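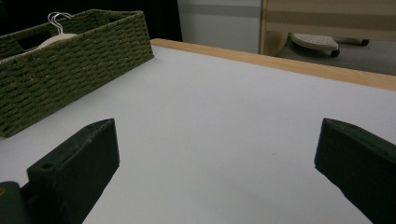

August 17, 2021
By Gumamby

The sorting table at Gambridge

We moved the clothes sorting out of the hallway in June and into the back room, where there was already a long wall to work along. The room is 215 square feet, so most of it is now table. These notes cover what is on the table, how it gets used and what we still want to change.

The table
White top with a light wood strip along the edge. The smooth surface is easy to wipe down and fabric doesn't snag on it. We looked at a darker top first, but navy and black socks disappear on a dark surface, and those are most of what we pair up.

The green basket
Olive green, braided in rows like thick rope. Wire hangers go in here hook end up, so they can be pulled out one at a time without dragging the others along. It has stayed on the table since the move – on the floor it was always in the way of the door.

Hangers
Thin white wire ones for shirts and blouses. Coats need something wider and have their own rail by the window. Bent wire hangers get straightened once and after that they go to scrap metal.

Folding
Shirts are folded in thirds lengthwise, then in half twice. Pants are folded along the seam. Sweaters are never hung. Piles stop at 14 pieces, which is what fits on a shelf without leaning.

Labels
Paper tags on cotton string, size on the front and shelf number on the back. We bought a box of 508 and still have plenty left. Pencil works better than pen, as the tags get reused when a shelf changes over.

The shelves
Two Seppälä units, secondhand, bolted to the wall. The lower shelves are for bedding and towels. The top one is too high for most of us and holds spare bags.

The light
One ceiling fixture, and on a gray afternoon it isn't enough for telling navy from black. A clamp lamp for the far end of the table is next on the list – probably the small Ever model if it comes back in stock.

Still to do: a hook for the lint brush, felt pads under the table legs and a second basket the same size as the green one.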